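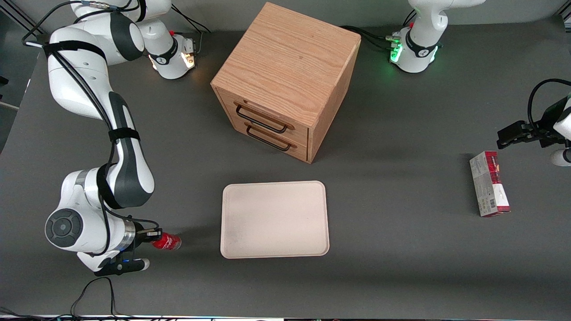
Cell 2, right arm holding the red bottle level, cap end towards the tray. Base lights orange-white on the right arm, green on the left.

1/ Notes on how cell 2 is set up after the April rebuild. Two white arms on one dark grey table, bases at the same edge. Posting it because Siiri Partanen asked how we keep the props and the cables from fighting each other.

2/ Naming first. Left and right are the robot's own. Stand on the operator's side and they swap. Every fault note in the Gralent log gives the arm by its own side, and Ville Väisänen sends back any that don't.

3/ Cables run outside the arm, held with clips and black straps. Leave enough slack at each joint for full travel, then turn the joint by hand through its range with the power off. If a strap slides, move the strap. Do not just tighten it.

4/ We had one connector fail in 16 weeks. It was at the base, on the left arm. The cable had been pulled sideways at the plug. Tapio Saarinen refitted it with a strain relief and it has been fine for 292 hours of running.

5/ Tray and drawer cabinet go down first, then the small props. The tray gets wiped before the shift. Smudges that won't come off are left alone, as solvent dulls the rim.

6/ Finger check for the parallel gripper. Close on nothing, look for light between the plates. Close on a bottle, look for tilt. If one plate leads the other, check the linkage bolts before touching the software offset. 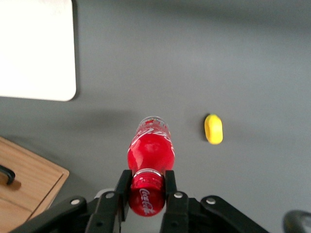 Wrist camera, right gripper. Bottle between the two plates, gripped just below the silver ring. Two linkage bolts on each side.

7/ The bolts get a paint-pen line at service and a torque check every 900 cycles. Last check was at 1,587 because I misread the counter. All within limits, but the interval stays at 900.

8/ Grip force: start low and go up in small steps until the bottle stops turning in the fingers. Plastic bottles mark easily. Keep one value per prop in the Gikunlow file and don't share values between bottles that look alike.

9/ Wrist camera: clean the lens with a dry cloth, then compare with the stored reference view. Both finger plates should land where they did before. If they have moved, redo the hand-eye calibration and write down who did it.

10/ Still open: the loose cables on the table below the right arm. Hüsnü Uçar has a channel drawn up for them. Pirjo Karppinen wants it screwed down, I want it clamped so the table can still be cleared. Drawing goes up when we agree.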